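Bring back the mug, and charge for the cup

By Ciarán Mac Carthaigh
6 September 2022

The café on the ground floor of our building in Kiltivness stopped using mugs a while ago. I asked why, and the person at the counter said the dishwasher had broken and the owner had decided it was cheaper to leave it broken. So everyone who sits down now gets a paper cup, including people who plan to sit there for an hour with a newspaper.

I don't blame the owner much. A mug has to be bought, washed, dried, stacked and replaced when it gets dropped. A paper cup arrives in a sleeve and leaves in a bag. The cost of the bag is shared out among all of us through the trash bill, so it never shows up on his side of the books. If I ran a small place with thin margins I might do the same thing.

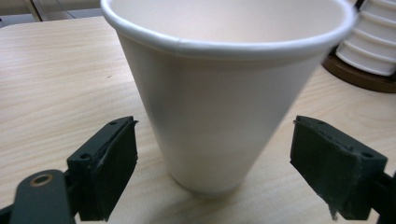 A plain white disposable cup.

My argument is simple. If you drink your coffee where you bought it, you should get it in something that can be washed. If you want to take it away, you should pay for the cup as a separate line on the receipt. Both rules should apply to every café in town, so that the ones who do it first don't lose customers to the ones who don't.

The usual answer is that paper is fine because paper can be recycled. Many paper cups have a thin plastic lining to keep them from leaking, and that lining makes them hard to recycle with ordinary paper. Some places can handle them. Ours can't. The sign over the bins at the end of my street says no coffee cups, and people put coffee cups in there every day, because a coffee cup looks like paper and they are trying to do the right thing.

The second answer is that we should all carry our own cup. I have done this for years and I still forget it more often than I would like. A plan that depends on everybody remembering something first thing in the morning is a weak plan. It also lets the café off the hook. A person who sits down at a table shouldn't need to bring dishes.

I work for Fidgate, a firm of 70 people, and we had the same problem in our break room. There was a stack of disposable cups next to the water cooler and a cupboard full of mugs on the other side of the room. People used the disposable ones because they were closer. In August the office manager switched them around. 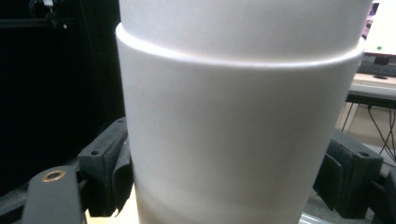 The stack now lasts a good deal longer than it used to. There was no poster and no email about the planet. There were a few complaints about dirty mugs in the sink, and those complaints were fair. We now have a rota, which I am on, and I don't enjoy it.

I bring this up because people in these debates tend to talk about attitudes, as though the trouble were that we don't care enough. Most of my coworkers care about as much as they did in the spring. What changed was how far they had to walk.

A charge works the same way. My brother-in-law lives in a town where the cafés agreed on 27 cents for a takeout cup. It's a small sum next to the price of the drink, and he could easily afford it. He says it annoys him just enough that he keeps a cup in the car. He also says he drinks his coffee at the counter more than he used to and talks to people there, though I wouldn't put that in the law as a reason.

There are real objections. A food truck has no sink to speak of. A hospital has its own rules. Somebody with shaky hands may need a light cup with a lid, and that person shouldn't be charged extra or made to explain. These cases can be written in as exceptions, and it wouldn't take more than a page.

The owner downstairs told me a new dishwasher would cost him too much up front. I believe him. The town gives grants for shop signs and window boxes, and I would gladly see two years of that money go to dishwashers. I like the window boxes. I would still rather have a mug.

Until then I have started asking for one at the counter whenever I sit down. They keep four behind the register for the staff, and so far they have let me use one.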